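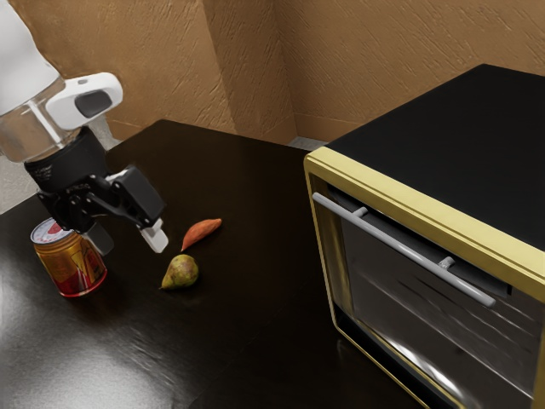
## Szewczyk folding side table, 200 cm version

Bought to replace a trestle that had started to sag in the middle. I use it for packing tins and dry goods into pantry boxes, and as overflow bench space when the kitchen is full. It has been in use since February.

**Assembly.** The legs come detached. Each one takes four bolts into a threaded plate, and the supplied hex key is soft enough to round off — use your own. Allow 10 minutes. The instruction sheet shows the stretcher bar upside down; the slotted end goes toward the wall side.

**Stability.** Good lengthwise. Across the width there is a small amount of sway, most of it from the hinge on the left leg pair. Tightening the pivot nut a quarter turn reduced it, but the legs then need two hands to fold. The levelling feet have 5 mm of travel. My floor needed more, so one corner sits on a cork shim.

**Surface.** The coating wipes clean with warm water. Tomato and turmeric both left a faint mark that faded after a second wash. A hot saucepan dulled the finish in one spot and I have not been able to restore the colour. Use a trivet.

**Compared with the Trullis.** Thijs Geerts lent me his for a fortnight. It is lighter and folds flatter, but the centre join catches crumbs and the latch rattles when anything is set down hard. The Szewczyk has no centre join.

**Spares.** Feet and bolts are sold separately through Kundham. The hinge is not.

Rating: 4 out of 5. I would buy the same size again, with better hinges.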